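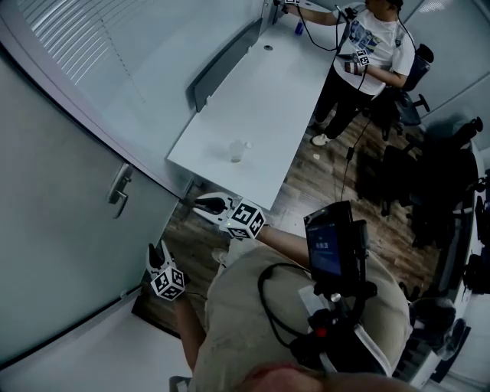

End of the table, Jurkbridge.

August
Posted by Csenge Szabó

Search jobs, parts, manuals
Go

Bench Technician, Vacuums and Carpet Washers – Bamness Floor Care, Jurkbridge

Job ref 2212. Full time, day shift, on site. $22 an hour to start. Two openings, same job, same pay.

We need bench people and we need them before the fall rush. If you can take an upright vacuum apart and get it back together without screws left over, keep reading. If you've only ever done it to your own vacuum at home, also keep reading, we have hired that way before and it went fine.

Bamness repairs and reconditions household floor machines. Uprights, canisters, stick vacs, and a lot of carpet washers, mostly the Vonholm line, which we service under contract. We did over 2604 machines last year between walk-ins, mail-ins and store returns. Carpet washers were the biggest chunk and the dirtiest. You should know that going in. People put them away with the tank full. You will open those tanks.

What the day looks like

Doors unlock at 7:00 am, benches start at 7:30. Intake rolls the carts over and you take the next tag in line. No picking through for the easy ones. Read the tag, read what the customer wrote (sometimes helpful, sometimes just "smells"), plug it in at the test outlet and see for yourself before you open anything.

Then it's the usual. Belts, brush rolls, hoses, clogged ducts, worn cords, motors, switches, batteries on the stick vacs. On the washers: pumps, spray nozzles, seals, recovery tank floats, heater plates on the bigger Vonholms. Every washer gets its water path flushed and the brush gear pulled and scrubbed, whether the tag asks for it or not. Filters get washed or replaced per the chart over the sink. Foam filters go on the drying rack overnight and they do NOT go back in damp. Please don't argue about this one.

After the repair, a run test, suction reading or water pickup test depending on the machine, cord check, wipe down, write it up. Write-ups matter a lot here. The front counter reads your notes out loud to the customer over the phone, so whole words please, and nothing you wouldn't want read back. "Cleaned pump screen, replaced belt, tested ok" is fine. "Dog hair everywhere lol" is not.

Lunch is 11:30 for one half of the shop and noon for the other. We close up at 4:00. Last twenty minutes are for cleaning your bench and dumping the grey water buckets. Everybody dumps, including Zsolt.

What you need

Some hands-on experience with small appliances, power tools, bikes, sewing machines, printers, whatever. We care that you've fixed things with small parts.

Able to use a multimeter, or willing to learn it the first week. Basic stuff, continuity and voltage. No board-level soldering in this job, though if you can do it tell us.

Can lift a canister carpet washer from cart to bench all day. They're heavy with water still in. There is a hoist at the end of the row for the upright commercial units and you have to use it.

OK with dust, pet hair and wet hands. We supply masks, gloves, aprons and eye protection. If you have bad asthma or a cleaner allergy, talk to us first about which bench would work, the dry side is a lot easier than the wash side.

Can read a parts diagram and follow it. Some of the older Vonholm diagrams are printed pretty small, bring your glasses.

Eighteen or older. High school diploma nice, not required. Driver's license not required either, there's a bus stop across from the lot.

Nice to have

Spanish or Hungarian. Any past work in a vacuum or sewing machine store. Experience with lithium battery packs. Knowing your way around a spreadsheet, the parts reorder sheet needs somebody who likes it.

Pay and the rest of it

$22 an hour, paid every two weeks. Goes up after you pass the bench check at the end of your third month. That isn't a trick test, you get three machines with known faults and a quiet morning. Most people pass first try. If you don't, you go again a couple weeks later and keep your job in the meantime.

11 paid days off the first year plus the holidays we're closed. Health plan starts after sixty days, we pay most of yours and part of your family's. Dental is extra and it's not great, being straight with you. Work boots paid for once a year, bring the reciept. Employee price on parts and on reconditioned machines, one machine per household every six months.

Overtime happens in the weeks before Thanksgiving and again after New Year's when everybody's carpets have had a party on them. It's offered by sign-up sheet first and we've rarely had to assign it.

Training

First two weeks you're paired up with someone on the bench. Week one dry side – belts, rolls, filters, cords. Week two wash side. After that you get your own bench and the person next to you is still there to ask. Zsolt Kerekes runs the shop floor and does the sign-offs. He likes questions asked early, before the housing is glued.

Chemical safety sheet gets read and signed on day one. We use a deodorizing cleaner and a descaler on the washers and those two never get mixed or used back to back without a full rinse. Also the descaler stays out of anything with an aluminum plate. All on the sheet.

About the shop

We're in the Balogh building, ground floor, loading door around the side. Parking is free but tight, don't take the spots by the loading door. Heat's good in winter. Summer gets warm on the wash side, fans going all day, so dress for it. Radio is on low and rotates by bench, no headphones while machines are running.

There are also part-time hours at the intake counter, afternoons, different job and different pay. Same email, put "counter" in the subject line. Don't apply to this one if that's the one you want, they get sorted separately and yours will sit in the wrong pile.

How to apply

Email a resume or just a plain note to Csenge Szabó at the shop, address is on the contact page. Put ref 2212 in the subject. No cover letter needed. Do tell us:

– what you've repaired, for work or on your own
– the last thing you couldn't fix and what you tried
– when you could start
– any days or hours you can't do

Or walk in and fill out a form at the counter, between 1:00 and 3:00 pm is best. Mornings are all drop-offs and you'll be standing there a while with a line behind you.

No phone applications please. The phone line is for customers and it's one line.

Next step is a short talk, then an hour at a bench with one of our machines. It's a paid hour. Wear closed shoes and something you don't mind getting dirty. You don't need to bring tools, ours are fine, but if you have a favorite screwdriver go ahead. You'll be asked to find a fault and talk thru what you'd do about it. Getting it fully fixed is not the point of the hour. We'd like to see you unplug it first.

We answer everybody, yes or no, usually within a week. Slower if the parts truck comes that day. If two weeks go by and you've heard nothing check your spam, then write again.

A couple of things people keep asking

Can I work nights? No, one shift only.

Is it piece rate? No, hourly. There's a board with the count for the day on it but your pay doesn't change with it.

Do I need to buy tools? No. You can keep your own set in your drawer, label it.

Do you take people with no washer experience? Yes, most of us had none.

I applied last spring and got a no, can I try again? Yes. Say so in your note so we can pull the old one.

Do you train on commercial machines? After the first year, if you want it. There's a bit more money in it.

Bamness hires without regard to race, color, religion, sex, age, national origin, disability or veteran status. If you need something changed for the interview or the bench hour tell Csenge and we'll set it up.

Both openings stay up until filled. We'd like people started by the end of the month, but we'll wait for the right person who has to give notice.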